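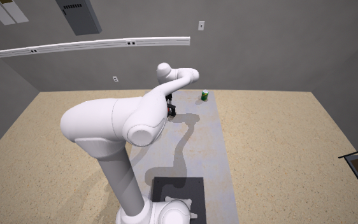

Stalow Evening School started with one rented classroom and 2 language courses, and today we teach roughly 600 adults each year. Most of them come to us after work, so our lessons begin late and the homework is short. We offer English, bookkeeping, sewing and basic drawing. In the drawing course the students practice simple solids before anything else, and a plain box or a ball is for them a good exercise in light and shadow. After this they go on to plants, and in the last month to portraits.

Home Courses Fees About us Contact

Our building is on the Brornent side of the river, over the old MacAulay shoe store. We moved there in November, when the first classroom became too small. The library on the second floor has 1,000 books, many of them given by former students, and you may borrow them also when your course is finished.

We keep the groups small. A teacher should know every student by name in the second week — this is a rule from our first year and we did not change it. One evening course costs 70 dollars per month, and the books are included.

This site uses cookies to remember your language. Accept Settings

Comments

Bulby
I took bookkeeping with you and now I do the accounts for my sister's bakery. Thank you for the patience!

drawing_late
Is the portrait part open for people who did not do the first months?

Stalow Evening School
Yes, but please bring a few of your drawings to the office first.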